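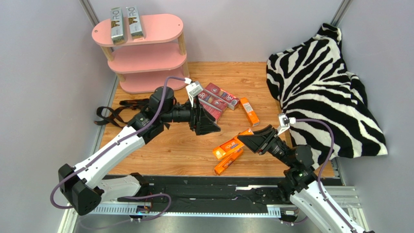

5. What the budget left out

Proposals for two-arm cells tend to open with the price of the arms. Ours did too. The request that Amândio Macedo and I put together in November had one large line for hardware, a smaller one for computing, and a third called "setup and consumables" that we filled in late on a Saturday and did not look at again. This section goes back over that request with the labor records next to it. We think the result should make other labs slower to accept a supplier's quote as the cost of a cell, and slower still to accept our own early numbers.

5.1 The second arm

The case for buying two arms was made on the grounds of handover. Small retail cartons have to be turned, passed across and set down, and a single arm must put a carton on the table and pick it up again to change its grip. The Cima quote promised that a second arm would remove this step. We have no quarrel with the claim as far as it goes. Our doubt is over what it was worth to us in the first year, and we could not find a published comparison that counted the hours spent keeping two arms calibrated to each other against the time saved per carton.

Our log for the period has 1,216 handling attempts. Of these, 300 called for a handover at all. The rest could have been run on one arm with a slightly more patient operator. Rodrigo Pinheiro, who disagrees with this reading, points out that the task list was written before the second arm was trusted, so it leaned toward things one arm could do. That is fair, and it means the share should not be quoted as a measure of need. It also means the need had not been measured when the money was approved.

We use cookies to improve your reading experience and to remember your settings. By continuing to browse you accept our use of cookies. Manage preferences | Accept all

5.2 Wrist cameras and their cables

Each arm carries a wrist camera. In the request these were priced as parts, with no allowance for what comes with them. Cables have to be routed along the arm with enough slack for the wrist to turn, and slack catches on things. Nusico, the second supplier we asked, sold cable guides as an option and we declined them to stay under the limit. We would now put them in the first order. Emmett Esposito kept the maintenance sheet and recorded more than 30 hours on cable work alone, none of it planned for.

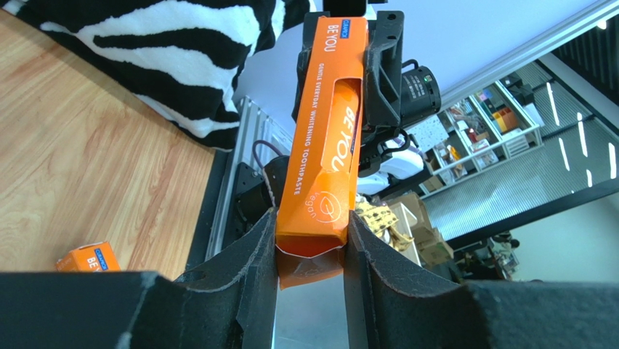 The same sheet has very little on the grippers, which we had expected to be the weak point. Plain two-finger grippers were the cheapest choice in either quote, and we had set aside money to replace them with something better. We did not spend it. Two fingers on opposite edges of a printed carton is a crude way to hold it, and for a light product it may be all that is needed. Figure 4 gives the view from the wrist, with an orange toothpaste carton between the fingers of one gripper and the jaws of the other gripper at its upper end. The end flap of the carton is open. Open flaps matter for the budget because we priced cartons as if one set would serve for the whole study, and cardboard is not that kind of purchase.

5.3 Clutter as a cost

Oliwia Tomaszewski argued from the start that a bare table would teach us nothing, and the cell was stocked to suit: a small tiered shelf, toothpaste cartons in more than one color, fabric in a bold stripe. These things are cheap to buy. Their cost lies in the minutes spent putting them out between attempts, and those minutes were charged to no line at all. Lương, the planning sheet we borrowed from a neighboring group, has no row for resets. Neither does the Dukadeo template that our finance office prefers.

We do not offer a corrected total. Too many of the hours were written down from memory, and two of us would assign them differently. What we can say is that the hardware line was close to right, the computing line was too high, and the third line was wrong by a margin we would not have believed in November. Marek Kubíček has since asked for the same records from his own cell so that the two can be compared under one set of headings, starting with resets.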